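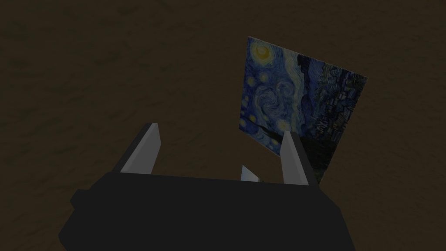 Greifer und Gemälde in der Simulation, Arbeitsstand der Projektgruppe

Besuch am Tag der offenen Tür der Berufsschule Skutmont, Abteilung Automatisierung

Die Abteilung liegt im Nebengebäude, Eingang vom Hof. Wer über die Hauptpforte kommt, wird wieder hinausgeschickt und geht einmal um die Turnhalle. Ich war am 2024-03-03 dort, in erster Linie wegen des Schülerprojekts mit dem Namen Drotham, das im Programmheft nur mit einer Zeile erwähnt war. Die Gruppe arbeitet vollständig in der Simulation. Am Stand waren zwei Rechner in Betrieb, dazu ein Bildschirm für die Besucher.

Betreut wird die Gruppe von Folke Forsberg, der sonst Steuerungstechnik unterrichtet. Er hielt sich im Hintergrund und ließ die Schüler reden. Dzifa Kwofie erklärte den Aufbau: eine simulierte Wohnung, darin ein Roboter mit zwei Armen, und eine Liste von Aufgaben, die im Lauf des Schuljahres länger geworden ist. Angefangen hat die Gruppe mit dem Greifer und einzelnen Gegenständen. Ein flaches Teil wie eine Bildtafel ist dabei unangenehm. Die Kante ist dünn, und wenn die Finger nicht gerade zu ihr stehen, rutscht das Teil beim Schließen weg oder dreht sich. Dass man als Motiv van Goghs »Sternennacht« genommen hat, hat laut Kwofie einen praktischen Grund: Am Mond erkennt man sofort, wie herum die Tafel gerade liegt.

Trygve Hovland ist für die Auswertung zuständig. Die Gruppe hat bisher 3.000 Durchläufe aufgezeichnet, jeder mit Startposition, Ergebnis und einem Kürzel für die Fehlerart. Er zeigte die Tabelle und filterte sie auf Zuruf. Die häufigste Fehlerart heißt intern »Kante«, danach kommt »Arm im Weg«. Gemeint ist damit, dass ein Arm dem anderen oder der Kamera die Sicht auf das Ziel nimmt. Nach Quoten gefragt, wollte er noch keine nennen. Ein Teil der älteren Läufe stammt aus einer Version mit falsch eingestellter Reibung und muss erst aussortiert werden.

Danach ging es um den Wohnraum. Dort soll der Roboter kleine Dinge auf einem Tisch erreichen, ohne die Nachbarschaft abzuräumen.

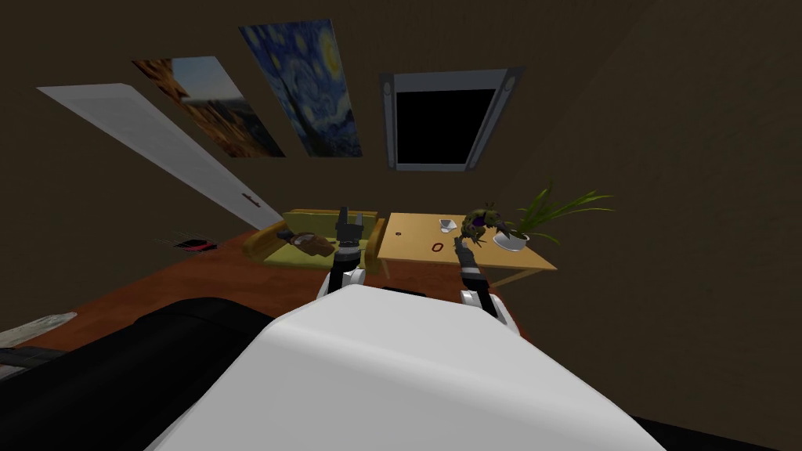
Schwierig sind nach Auskunft der Gruppe vor allem die Topfpflanze, deren Blätter weit über den Tisch hinausreichen, und kleine Figuren mit unregelmäßiger Form. Bei der Pflanze hat man sich darauf geeinigt, die Blätter für die Kollisionsrechnung zu vereinfachen. Bei den Figuren wird noch probiert. Ein älterer Besucher wollte wissen, warum die Wände nicht senkrecht stehen. Kwofie antwortete, man sehe die Wohnung aus der Sicht einer mitbewegten Kamera. Sie schaltete auf eine feste Ansicht um, und die Frage war erledigt.

Besucher durften selbst einen Greifversuch steuern, mit einem gewöhnlichen Gamepad. Ich habe es zweimal probiert. Beim ersten Mal war ich zu schnell, beim zweiten Mal habe ich den Greifer zu früh geschlossen. Die Bedienung ist gewöhnungsbedürftig, weil ein Stick die Position und der andere die Drehung regelt und man beides gleichzeitig braucht.

Hedvig Midtbø von der Firma Eide war ebenfalls da. Eide stellt der Schule Rechenzeit zur Verfügung und nimmt im Sommer zwei Praktikanten aus der Gruppe auf. Sie fragte vor allem nach der Dokumentation. Die gibt es, allerdings verteilt auf mehrere Ordner und zum Teil nur als Kommentare im Code. Forsberg sagte, das werde vor dem Wettbewerb Sendance noch zusammengeführt. Der Wettbewerb findet im Juli statt, die Gruppe ist angemeldet.

Die übrigen Stationen der Abteilung habe ich nur kurz gesehen: Pneumatik im Erdgeschoss, eine Förderstrecke, die gerade umgebaut wurde, und die Löterei. Kaffee gab es im Flur vor dem Lehrerzimmer. Parkplätze sind knapp, der Bus hält direkt am Hof. Wer sich für die Projektgruppe interessiert, kann sich im Sekretariat eine Terminliste geben lassen. Zuschauer sind bei den Gruppentreffen nach Anmeldung erlaubt.

Text: Marit Blomqvist

Suche Suchbegriff eingeben Suchen

Kontakt | Impressum | © Marit Blomqvist | Nach oben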